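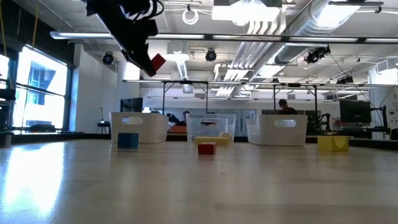

Toy block sorting, by color, into three bins. I have put it off since September and finally wrote down a procedure.

The set is the usual mix of shapes in red, yellow and blue: cubes, long rectangles, cylinders, arches, and blocks with a half-round cutout. The set Kelly Hulme passed on to me came with an inventory sheet listing 55 pieces, and I sort by color only. Shape sorting needs more bins than the table has room for.

12 comments

Bins go in a row at the back edge of the table. Two are opaque white and one is clear, and the clear one goes in the middle. All have a handle cutout near the rim, so they can be pulled forward one-handed.

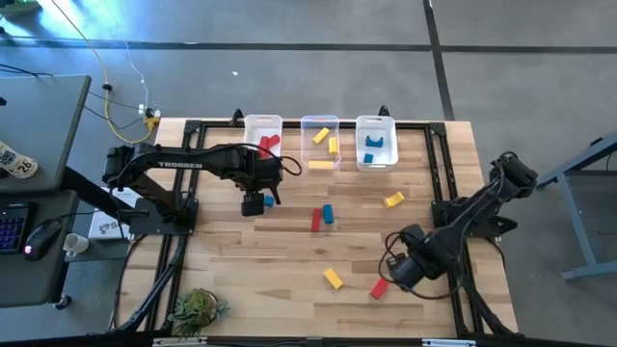
Color assignment is red left, yellow center, blue right. The choice is arbitrary, but it should stay fixed. I changed it once halfway through and had to empty two bins. Yellow in the clear bin has one practical benefit: a stray red or blue piece shows through the wall.

Spread the blocks out before starting. Cylinders should be picked up first, as they roll if the table is bumped. 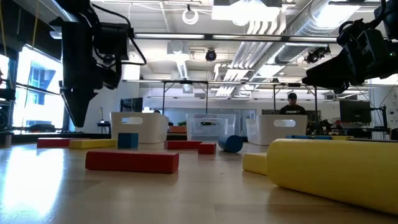
Long pieces are the other nuisance. Dropped in on a diagonal, they take up most of the bin and everything after them stacks badly. Lay them flat along the bottom and put the cubes on top. Arsalan Arain prefers to stand them on end, which fits more in but makes the bin tip when it is lifted.

The table is pale wood with a glossy finish. It shows every streak in window light, so I wipe it between rounds with a barely damp cloth. The succulent stays at the edge, clear of the bins.
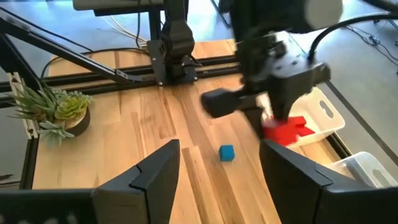 Small cubes go last. They fill the gaps between the larger pieces and can be dropped in from any angle. I check the floor under the table before putting the bins away.

Shared 29 times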